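Wed, Jan 1, 2025
Notebook 5, dye bench

Holiday, so the building is quiet and the tap water is cold and steady. I use the day for the indigo vat, which I have postponed too many times.

State of the vat this morning: surface dull, almost no coppery skin, smell weak. The liquid below is green with a blue tint, so part of the indigo is not reduced. When I left it before the holiday it was clear yellow-green. I think the lid was not closed well and the air came in. Meenakshi Acharya warned me in her note on the lid that the seal is hard on one side. I read the note only today, sorry Meenakshi. 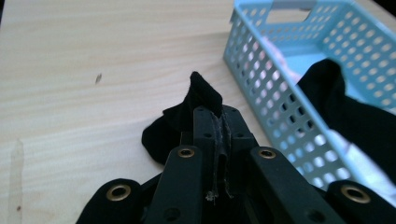

Correction of the vat. I warmed it slowly in the water bath and added fructose in two small portions, with a long pause between. After the second portion the color moved to olive and then to amber when I looked through the spoon. The pH strip was a little low, so I added lime, one flat spoon, mixed to a paste first. Stirred in one direction along the wall and let the foam collect in the middle. I did not rush this time. In April I stirred too fast and lost a whole day of reduction.

Stock for the small test vat (in the Durán bottle, blue cap):
Water, 700 ml
Indigo powder from Kondska, ground wet with a little warm water
Lime and fructose in our usual proportion, see inside cover of Notebook 4
The bottle is labeled and stands at the back of the shelf. Please do not shake it, the sediment must stay down.

Test pieces. Cotton lawn, cut from the Ullorum roll, scoured last month. Total dry weight 121 g. I wetted them out in plain water and pressed them by hand until no drops fell. All pieces got short dips, and between the dips they hung in the air until the green was completely gone. Pieces with one notch in the corner had one dip, two notches two dips, and so on up to five.

First look, still wet: the one-dip pieces are uneven, with pale spots near the fold. I believe the reason is air bubbles, I put them in too quickly. From three dips the color is level. Between four and five dips I see a difference only by the window, and under the lamp none. I would like a second pair of eyes for this, my own are tired of blue.
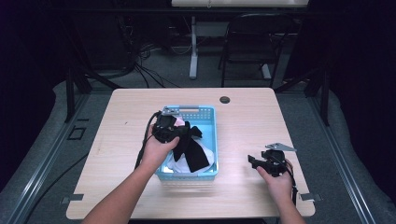
Rinsing and the vinegar question

We discussed before whether the vinegar rinse makes any change or if it is only a habit of ours. I divided the pieces into two groups. Group A got three cold rinses and then a weak vinegar bath. Group B got only the cold rinses, one more than A, to have the same number of baths.

The last rinse water of A was clear. In B it was also clear, but the cloth feels chalky between the fingers, so some lime is still inside. My opinion now is that vinegar is useful for the hand of the cloth. For the color I cannot say anything before they are dry and ironed.

Rubbing test with white cotton, only on one piece from each group: both leave a faint blue mark. I could not decide which one is stronger. To repeat with the proper weight on top, by hand it is never the same pressure.

Gallnut mordant, side work. The Sernton gallnut came as coarse pieces and not as powder like the last time. I soaked 485 g overnight and strained it through the old curtain. The liquid is darker than I expected. I keep it covered in the cold room, and if it grows mold I will throw it away and grind the next portion first.

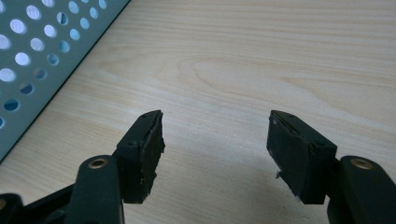

Work table, Jan. session

To do:
New seal for the vat lid (Meenakshi has the size)
Iron groups A and B, same setting, and compare by the window before noon
Write the fructose amounts on the chart on the wall, not only here
Order pH strips, the box is almost finished
Ask if anybody took the long glass thermometer. I used the short one and had to hold it with two fingers over the steam.

Vat closed at the end of the day with plastic film under the lid. Color through the spoon still amber.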